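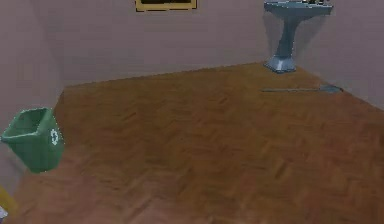 Simulation and planning: what changed in Tida this month

Newsletter, November 2025

The planning group has moved its tidy-up task out of the old single-room test and into a set of generated rooms. The work took longer than we said it would in August. This item covers what was done, what broke, and what other teams at Orness need to change in their own code before they pull the new version of Tida.

The task itself is the same as before. The robot starts somewhere in a room, gets a short instruction such as "put the thing on the floor into the recycling bin", and has to find the object, find the bin, plan a route and make the drop. The old version had one room with one floor and one bin, always in the same place. Lieven Hendriks showed in the summer that a planner could pass most of it with the camera input switched off. The scores from that version are still on the shared drive, but please stop quoting them.

Rooms are now built from a recipe file. A recipe lists the floor, the wall colour, the fixed items and the loose items, and a seed decides where everything goes. We have 40 recipes checked in. The one most people have been using for debugging is the mauve room with the parquet floor, the pedestal sink and the green recycling bin. It loads quickly and it has a lot of open floor, so when a route looks strange it is usually the planner's doing and you can see it straight away.

Perception

Annelies Hermans has been working on the segmentation side. The main trouble has been long, thin objects lying flat on the floor, like the grey one near the sink. The detector finds them well enough from straight above. From the robot's starting height it tends to split them in two, with the thick end as one object and the rest as another, or it loses the thin end altogether. The planner then gets a grasp target that is much too short, and the approach angle comes out wrong.

Her fix joins fragments that share a direction and a colour before anything is passed on. It costs very little time. It does have a side effect, which is that a grey object close to a grey or blue-grey fixture can be merged with it if the two overlap in the camera view. There is a setting called join_gap that limits this. The default is 21 pixels. If you work with sinks, radiators or table legs, try a lower value first.

Patterned floors were the other problem. The parquet produced false edges, and the free-space map had narrow strips marked as blocked where there was nothing at all. Softening the floor texture at render time hid this, so for a while we thought it was solved. Annelies has now put a filter in the map builder as well, and it holds up with the sharper texture too. Both textures are in the test run from now on.

Objects at the edge of the view

Jolien Peeters rewrote how the world model treats things that are only partly in view. Before, anything touching the image border was thrown away. That kept the model clean, but it meant the robot could turn, see an object properly for the first time and have to replan from nothing, even though a corner of it had been in view for several seconds.

Partial objects are now kept with an "incomplete" tag. They have a rough position and a colour, and no class. In the mauve room the sliver of yellow at the lower left goes in this way, and so does the small piece of white beside it. The planner is allowed to steer round an incomplete object and it is allowed to go and look at one. It may not pick one up. If your code reads the object list directly, check the tag, as you will otherwise get entries with an empty class field and most parsers will stop there.

The picture on the back wall goes through the same path. Only its lower border shows from that viewpoint, and the old code called it a shelf about as often as it ignored it. Anything above the height limit is now kept off the floor map.

Planning

Petro Karpenko replaced the fixed order of steps with a small search over them. Previously the robot always went to the object, then looked for the bin. When the bin is already in view at the start, as it is in this room, there is no reason to look for it again, and the new planner skips that step. It also checks the drop point before the pick. A bin that is tilted or pushed up against a wall can be reached from fewer sides, and it is better to find that out while the hand is still empty.

We ran 2848 episodes over all the recipes with the new planner. It has a limit of 75 planning steps per episode and reports a timeout if it goes past that. Most of the timeouts come from rooms where the loose object is placed close to a wall. The gripper model needs more clearance than the wall leaves, the planner tries each approach in turn, and the steps run out. Petro wants to fix this in the gripper model. Riet Wouters would sooner change the placement rules so that such cases are rare. They have not agreed yet, and both branches are open for comment.

One bug is still with us. Some seeds put the bin slightly off the floor or at a small angle, so that it looks as though it is floating. The physics step is meant to settle it before the episode starts, and in those seeds it seems to be skipped. The planner copes, but the drop height is wrong. If you see it, send Riet the recipe name and the seed. A screenshot alone does not help her much.

What you need to do

Update the recipe reader first, then the planner. In the other order the planner will start, find no recipe version and fall back to the old room without a warning. A warning is on its way.

Teams using the Verstraete arm settings should delete their local copy of the reach table. It will be built again on first run, which takes a few minutes.

The Tradero log viewer reads the new files, but it shows incomplete objects in the same colour as complete ones. Jolien has a patch for that and will merge it when the tests have passed.

Next on the list are rooms with doors, and instructions that name more than one object. Recipes for either can be sent to Lieven.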